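Trastell Pouring Kit for Two-Arm Benches
Item no. 3009

Sold to school clubs and college teams by Bamora. Ships in December orders and all regular school-year orders.

The Trastell kit covers the pouring task in the Sowah student competition, where a team programs two arms to move loose material from one cup to another over a tray. It was put together by Lech Sobczak from the parts list his own club used, and the task sheets follow the same order as his class.

In the box
Clear plastic cups, pack of 24
Clear beads, one bag
Serving tray, black
Task sheets, set of 10
Score cards

Not included: arms, grippers, controller, table. Finger pads are sold separately as item 1231.

Setup
Put the tray within reach of both arms and run the first task sheet with empty cups. Add beads once the handoff is repeatable. Set the grip force low — thin cups crush easily, and a crushed cup scores zero.

Refills
Beads and cups can be reordered on their own. Clubs that share one bench between several teams usually want a second bag.

Scoring follows the Sowah sheet: points for beads in the receiving cup, a smaller number for beads that stay on the tray, none for beads on the floor. A tipped cup ends the run, so with the first cup on its side and beads out past the rim, as here, the team stops both arms and fills in the card before clearing the tray.
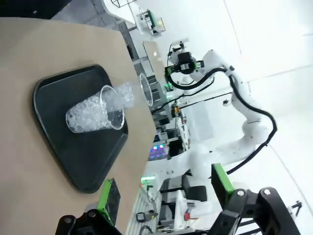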